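Visit Report: Plukora Household Robot Cell, Zillodport

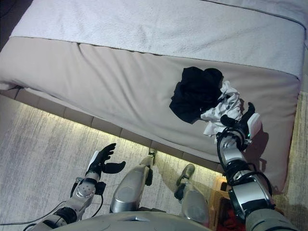
The delegation was received by Sorin Dinu, who is responsible for upkeep of the cell. Joint checks are carried out every 80 operating hours and take 26 minutes. Particular attention is given to the cables that loop around the right wrist and forearm, as these are exposed to rubbing when the hand reaches over the bed for laundry. Worn cables are replaced on site, and two spare sets are kept in the adjoining workshop. Hand repairs are referred to the Nidby office. A follow-up visit is planned for September.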